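Table covering (card play)

A table covering for card play is a textile layer laid over or fixed to a hard table top so that cards can be dealt, spread and picked up without sliding. Felt, baize and short-pile carpet fabric are the usual materials. Blue and green are the most frequent colours, as the pale border of a card stands out clearly against either.

Construction

Coverings are either loose cloths or fitted panels. A fitted panel has a foam or fibre underlay, normally 5 mm thick, bonded to the underside of the fabric. The underlay lets the edge of a card sink slightly under finger pressure, so that the opposite edge lifts and the card can be gripped. On a bare lacquered top the card must be slid to the edge of the table first.

Napped fabrics collect lint, which shows as light specks on darker shades. Brushing in one direction is the standard treatment – wet cleaning may loosen the bond with the underlay. 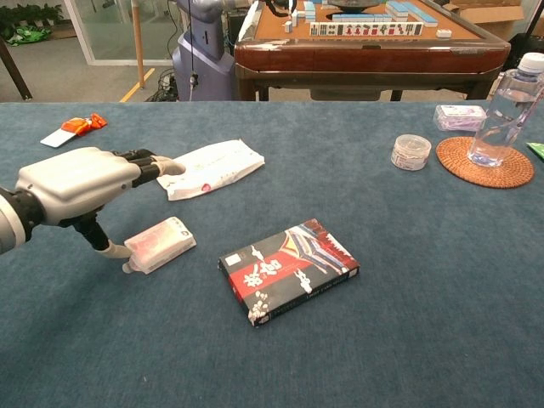 Blue-grey covering with a black box, a white paper packet and small clear containers.

Storage of cards and accessories

Cards are kept in tuck boxes, rigid two-part boxes or clear plastic cases. Illustrated rigid boxes are common for decorative packs, and floral designs occur on many of them. Plastic cases protect the corners better but hold less firmly on fabric when knocked. Small round containers with lids are used for counters and other loose pieces.

Drinks are a frequent cause of damage. Coasters of rattan, cork or cloth spread the weight of a vessel and reduce ring marks in the pile.

Spreading

In a spread, the pack is laid down and drawn sideways so that each card overlaps the next. Even spacing depends on steady friction between card and cloth. Worn patches in the nap produce gaps, and a cloth used for regular play is generally turned end to end to distribute the wear.
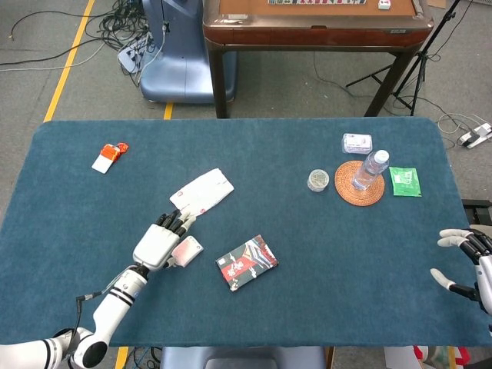 Cards fanned face down on teal-blue felt, with a card box at the centre and a woven rattan coaster to the right.

See also

Baize
Card table
Playing card
Tuck box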